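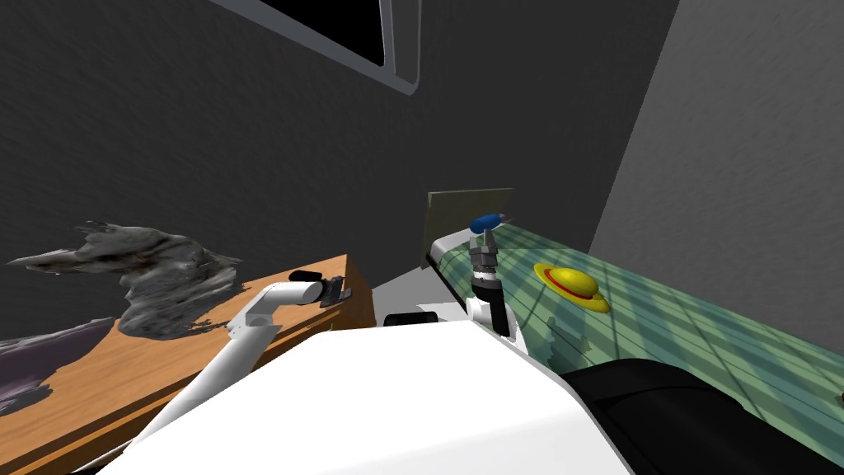 How Scoring Works in Golf: A Guide for Young Players

By Ildikó Fodor
February 2, 2026

Golf is played by hitting a small ball from a starting place into a hole in the ground. The player who does this in the fewest hits is the winner. In most sports a high score is a good score. In golf, a low score is better.

This guide is for readers who are new to the game. It explains how a score is counted, what the special words mean, and how a scorecard is filled in. No playing experience is needed to follow it.

What is a stroke?

A stroke is one swing of the club made in order to hit the ball. Every stroke counts as one, whether the ball travels a very long way or only rolls a few inches. If a player swings at the ball and misses it, that is also a stroke. A practice swing is different. The player is only warming up and does not mean to hit the ball, so it is not counted.

Short strokes count the same as long ones. This surprises many new players. A mighty shot from the start of the hole adds one to the score, and so does a gentle tap from right beside the cup. Players who want better scores are often advised to spend time on putting, the rolling shots made near the end of each hole.

What is a hole?

The word "hole" has two meanings in golf. It can mean the cup in the ground, which is marked by a flag. It can also mean the whole stretch of land from the starting place to the cup. When a player says, "The fourth hole is difficult," the second meaning is intended.

Each hole has several parts. The tee is the starting place. The fairway is the path of short grass that leads toward the flag. The rough is the longer grass on either side. The green is the area of very short, smooth grass around the cup. Some holes also have bunkers, which are hollows filled with sand, and some have ponds or streams.

A full golf course usually has 18 holes. Many courses for younger players have nine. The Altum Course at the Linavard Golf Center, for instance, has nine short holes that measure 1560 yards when they are added together. 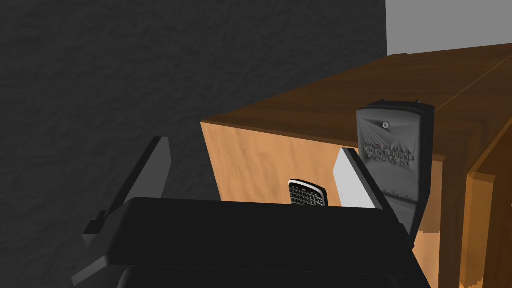

A small black phone, seen between the fingers of a gripper.

What is par?

Every hole is given a number called par. Par is the number of strokes that a very skilled player is expected to need on that hole. Most holes are par 3, par 4, or par 5.

Par depends mostly on length. A par 3 hole is short, and a skilled player should be able to reach the green with one stroke. A par 4 hole is longer and should take two strokes to reach. A par 5 hole should take three. In every case, two more strokes are then allowed for putting.

A hole of 410 yards would normally be a par 4 for grown-up players. Children often begin from forward tees, which are closer to the green, so that the hole is a fair length for them.

Young players should not be troubled if they need many more strokes than par. Par is set with experts in mind, and most adults who play golf do not reach it on most holes.

Names for scores

Golfers use special names to compare a score with par. Several of them come from birds.

Par: the same number of strokes as par.
Birdie: one stroke fewer than par.
Eagle: two strokes fewer than par.
Albatross: three strokes fewer than par. This is very rare. In the United States it is often called a double eagle.
Bogey: one stroke more than par.
Double bogey: two strokes more than par.
Hole in one: the ball goes into the cup with the first stroke. It is also called an ace.

Suppose that Boonchu Pond, the sixth hole on the Altum Course, is a par 4. A player who finishes it in three strokes has made a birdie. A player who finishes in five has made a bogey, and a player who needs six has made a double bogey.

What is a penalty stroke?

Sometimes a stroke is added to the score even though the player did not swing. This is a penalty stroke. If a ball lands in a pond and cannot be played, the player may usually put another ball into play nearby and add one penalty stroke. If a ball is lost, the player goes back to the place where the last stroke was made, adds one penalty stroke, and plays again from there.

Penalties are counted in the score for the hole. A player who makes five strokes and has one penalty writes down six.

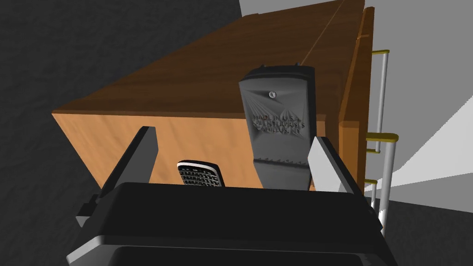
Wooden cabinet, dark brown above and light tan below.

Filling in a scorecard

A scorecard is a small folded card with a row of boxes for each player. It lists the number of every hole, its length, and its par. Before play begins, the players write their names on the card. In many competitions they then trade cards, and each player keeps the score of another.

1. Finish the hole and walk off the green, so that the group behind can play.
2. Agree on the number of strokes, including any penalties.
3. Write that number in the box for the hole.
4. After the last hole, add all the numbers together.
5. Check the card with the other player. Both players sign it.

The result may be given in two ways. One is the total number of strokes. The other compares the total with par for the whole course. If par for nine holes is 30 and a player takes 34 strokes, the player is "four over par." A player who takes 29 is "one under par."

Two ways to play

In stroke play, each player adds up every stroke in the round, and the lowest total wins. One bad hole can make a large difference.

In match play, two players compete hole by hole. The player with fewer strokes wins that hole. If both take the same number, the hole is tied. The player who wins more holes wins the match, so a very bad hole costs only that one hole - the next begins fresh.

The Sunus Junior Cup, held at Linavard each August, uses stroke play for its first round and match play afterward.

Honesty and scoring

Most golf is played without a referee. Players are trusted to count their own strokes and to report them correctly, even when no other person was watching. A player who notices a mistake on the card should speak up before signing it.

Words to remember

Tee: the starting place of a hole.
Green: the smooth grass around the cup.
Stroke: one swing made to hit the ball.
Par: the number of strokes expected of a skilled player.
Putt: a rolling shot, usually made on the green.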